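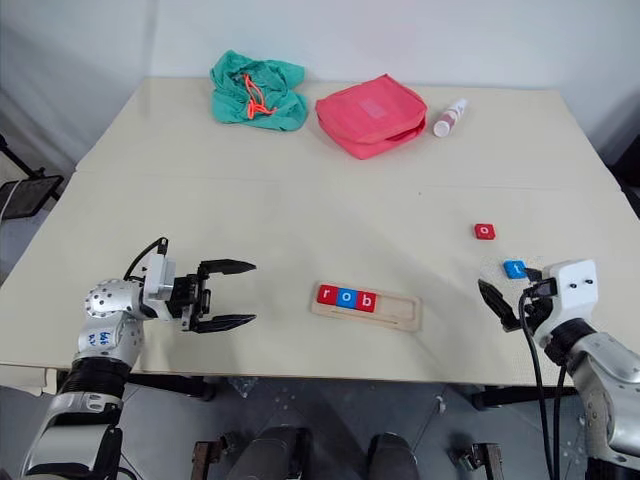 Nolari open day, two-arm spelling demo

Forum index > Manipulation > Events and visits

dalbers
Went to the Nolari open day in May. The tabletop station had two arms, parallel grippers and letter blocks going into a slotted wooden tray. The word was "robot". Rhonda Morin ran the station and took questions between runs. She gave the slot clearance as 4 mm. No force sensing at the wrist, position control only.

wamier_c
Was the left arm used for anything? On the run I watched, at 11, the right arm did all the placing.

dalbers
Same on mine. Morin said either arm can place, and the policy picks by reach.

l_elouafi
I would not read much into it. Letter blocks on a bare light table are an easy perception problem. Give it a patterned cloth and see what the placement error does.

wamier_c
Disagree. Perception is easy, insertion is not. Each block has to go in flush against the last one, and any yaw error adds up along the row. By the fifth letter there is no slack left.

l_elouafi
The slot walls correct yaw. That is passive alignment, and the tray is doing half the job.
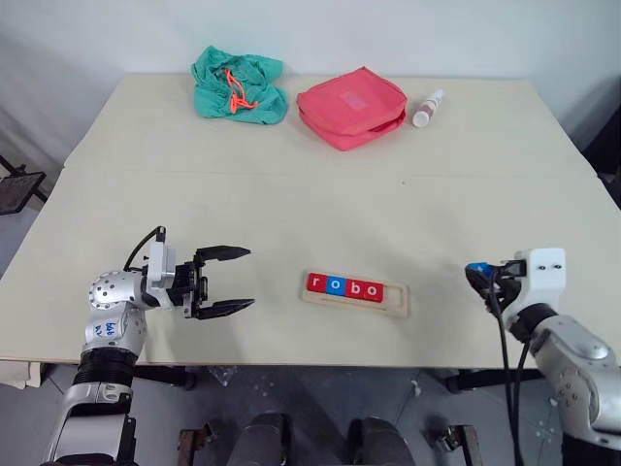

carsenault
How does it know which letter comes next?

dalbers
The target word is typed in before the run. It reads the blocks already in the tray, compares them with the word and looks for the next letter on the table. Either "o" block is accepted for either position.

carsenault
Thanks. Did they give a success rate?

dalbers
454 logged runs on the handout, no breakdown by failure type. I asked for one and was told to write in.

l_elouafi
A run count without failures is not a result.

wamier_c
Agreed on that part. Campbell had a similar station with 18 mm blocks and printed the misses next to the hits.

dalbers
Request sent. Will post the table if I get it.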